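Best way to learn a long piano piece by heart? (Flindberg boards > Practice Room)

pedalnoise
Posted in August
OK so I've finally decided to memorize a whole piece! Eight pages, 138 bars, slow middle section, lots of left hand jumps. I've always been a "nose in the score" player and I want to get away from that before the Tirnico summer recital. I can do the first two pages from memory on a good day and then it all falls out of my head around the same spot, right after the key change. How do you all do it? Start to finish? Backwards? Hands apart? Tell me everything, I love hearing how other people practice.

Kos_left_hand
Backwards, backwards, backwards! Learn the last line first, then the line before it, and so on. You're always playing toward something you know, so the ending gets stronger every day. I learned a 36 page sonata like this and the last movement is still the safest part of it.

bluebench
I tried backwards for a whole winter and it did nothing for me. I'd get a gorgeous ending and then freeze on page one. I like chunks. Four bars, away from the piano, eyes closed, name every note out loud. If I can't name it I don't know it. Boring as anything but wow does it stick.
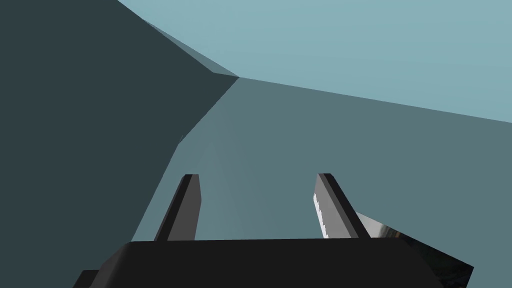
Stunovar_fan
Naming notes out loud would drive my family up the wall, but I agree about working away from the keys. I read the score in bed and try to hear it. The key change trouble sounds like a harmony thing to me — do you know what chord you're landing on?

pedalnoise
Um. No! I just know it feels "purple." Going to sit down with a pencil tonight.

Kos_left_hand
Purple is a perfectly good chord name. But yes, write it in.

bluebench
Write it in, then erase it a week later and see if you still know. Also please don't play it 200 times in a row hoping your fingers will sort it out. Finger memory is the first thing to go when you're nervous.

Kos_left_hand
Have to disagree there, repetition gets a bad rap. Slow repetition with your ears open is how I got everything I have.
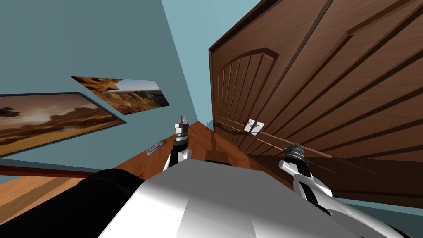
White and black arm with its small gripper pointing up

pedalnoise
Update! It's an A flat chord with the third in the bass, and as soon as I wrote that down the left hand jump made sense. Got through to page 4 with the book shut. I'm doing the ending backwards and the middle in chunks, so you both get to be right.

Stunovar_fan
Yay!! Now try starting from page 3 cold, first thing in the morning, before coffee.

bluebench
And play it for a person before the recital, even if it's only over the phone. What are you doing for fingering in the slow part?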